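Workshop notebook - DC drive off the Skudon winder, bench entry
28 Apr 2022

Finally got the lid off the Skudon drive this morning and I am chuffed with how clean it is inside. Walid drove it over from Brosilham wrapped in an old doona. 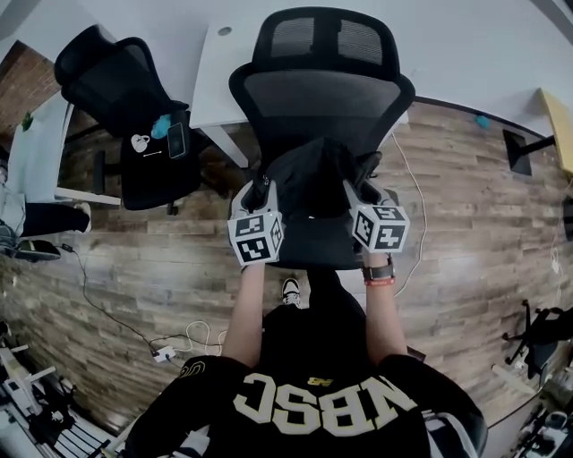

Where we started

Fault as reported: drive trips on field loss as soon as the run command comes in, resets fine, trips again. Brosilham had already swapped the field fuses and checked the motor field winding, which Walid measured at 57 ohms cold across F1 and F2. Steady reading, nothing to earth. So the motor is fine as far as I'm concerned, and the trouble is in our box.

Regulator board is the older Besnard layout, with the trimpots along the top edge and the test points tucked in behind the ribbon connector (whoever chose that spot never had to get a probe in there!). I marked every pot with a paint pen before touching anything. Please keep doing this, it saved us on the last job.

On the bench

Fed it from the isolated supply with a dummy field load and brought the volts up slowly. Field supply came up beautifully. Lovely even ripple on the scope, all the pulses there, no missing leg. And it still tripped! That was the fun part, because it meant the field current was real and the drive just couldn't see it.

Followed the feedback back from the comparator. Signal at the burden resistor looked right, signal at the op amp input was drifting all over the place. Pushed gently on the board with a plastic stick and the fault cleared, let go and it came back. Under the magnifier there are 2 cracked joints on the header where the current feedback comes across, both with that grey ring right round the pin. Heavy header, no support, bolted to a winder that shakes all day - no mystery there.

Cleaned off the old solder, reflowed the whole header and added a dab of neutral cure silicone at each end. Poked it again with the stick, and the reading sat dead still. Gorgeous.

Run test

Put it on the Udwood test motor and ramped it to 1000 rpm with tach feedback, no load. Held speed with hardly a wobble. Stopped it, started it, reversed it, tapped the case with a screwdriver handle the whole time. No trips. Then armature feedback only, same result, with a bit more droop as you'd expect.

Didn't touch the current limit pot. It's set a little lower than I'd have it, but that was Gaspard's setting when the winder was commissioned and he'll have had his reasons. Gaspard, if you read this, was it the gearbox?

Still to do

- Photocopy the parameter card and put it in the Brosilham folder.
- Order two spare headers, the gold-plated type.
- Replace the cooling fan. It runs, but the bearing is noisy.
- Check the sister drive on the unwind stand at the June shutdown. Same board, same vibration, so I'd bet on the same cracks.
- Ask Walid for the cabinet temperature with the doors shut.

Really enjoyed this one. Drive goes back in the doona once the fan turns up.

Shared 2 times

Comments

Gaspard Arnaud: Yes, gearbox. The coupling was slipping on hard starts so I wound the limit back. They've put a new coupling in since, so you could bring it up a touch on site with a clamp meter on the armature.

Walid Majali: Great news! Cabinet gets pretty warm, I'll get you a proper number. And I need that doona back, it's my daughter's.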